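Renting a Furnished Room at Povano House: Frequently Asked Questions 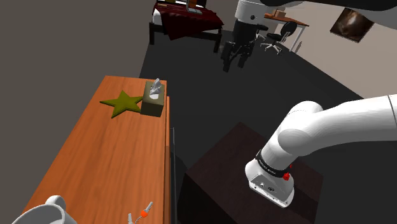
A dresser top with a tissue box and a green star. Computer-generated image.

Last updated 4 June 2026

These are the questions I receive most often from people who want to rent a room with us. Please read them before you write, and if your question is missing, send it to me by email and I will answer in 2 working days. - Ada Vitale, tenant office

What is included in a furnished room?

Every room has a bed with a mattress, a dresser, a desk, a chair and a lamp. You also get a mattress cover, which has to stay on the bed. Sheets, pillows, blankets and towels are not included. There is a shop on Lastow Street that sells simple bedding sets, and they are open until late in the evening.

How much is the rent?

A standard room is $582 per month. The price includes water, heating, internet and the cleaning of the shared kitchen and hallways. Electricity is included too, up to normal use. If you want to bring a heater or a small air conditioner, please ask first.

How much is the deposit and when do I get it back?

The deposit is $343. You pay it when you sign the contract, together with the rent for the first month. We return it by bank transfer after the final inspection of the room. If something must be repaired, I send you the bill of the repair and the rest of the money.

What is the shortest time I can stay?

Four months. We had shorter contracts in the past, but it was difficult for the other tenants on the floor, who had new neighbors all the time. There is no longest time. Some people came for one semester and are still with us.

Can I see the room before I sign?

Yes, if the present tenant agrees to the visit. We normally make visits in the late afternoon. If you live far away, I can call you by video and walk through the room with you. In this case please write down before the call what you want me to measure or check, for example the size of the closet or the view from the window.

Can I bring my own furniture?

Small pieces, yes. A bookshelf or an armchair is no problem when the door can still open completely. Large pieces we can accept only if you tell us before you move in, as we have to store our own furniture and the storage room is small. Please do not put our furniture in the hallway or in the basement yourself. The hallway is a fire exit.

May I hang pictures or paint the walls?

Pictures are fine with adhesive strips or on the wooden rail below the ceiling. Nails and screws are not allowed, because there are pipes in some of the walls and the plans of the building are not exact. Painting is not possible.

How do I take care of the furniture?

Wipe it with a soft cloth, a little damp, and then dry it. Use a coaster or a small plate under hot drinks, plants and candles that are not lit (lit candles are forbidden in the rooms). The most common damage we see at the final inspection is a white ring from a cup. A light ring often goes away by itself after some days. If it stays, come to me before you try anything with oil, toothpaste or an iron. We have a wax for this in the office and it costs you nothing.

Who has a key to my room?

You have one key and the office has one. We enter only with your permission, or in an emergency such as a water leak. For repairs you get a message one day before. If you lose your key, the lock has to be changed and you pay for the new one.

Can guests stay overnight?

Yes, up to two nights in a row. For a longer visit please write to me and say who is coming. Guests can use the kitchen, but they cannot receive their own key.

Are pets allowed?

No dogs and no cats. Fish are allowed in a small tank. We get this question every week and I am sorry that the answer is always the same.

How does the laundry work?

The machines are in the basement of the Seol wing. You pay with the Tistus card, which you receive at the office on the day you move in. The card can be loaded at the machine beside the mailboxes, only with a bank card and not with coins. Please take out your clothes when the program is finished - other people will otherwise put them on the table, and we are not responsible if a sock is lost.

When does the heating start?

The central heating runs from the beginning of November. If it is cold earlier than this, we decide for the whole building and you find a note at the entrance. When your radiator stays cold but the neighbors have heat, it probably has air inside. Tell the office and we will come.

Can I receive packages?

Packages are left in the locked cabinet beside the office door. Please put your room number in the address. We cannot sign for packages with medicine or for anything that needs your passport.

How do I end my contract?

Send a signed letter or an email one full month before you leave. We then agree on a time for the inspection. The room has to be empty of your things and clean, including the inside of the drawers and the top of the closet. Return the key and the laundry card at the inspection. Money still on the card is paid back together with the deposit.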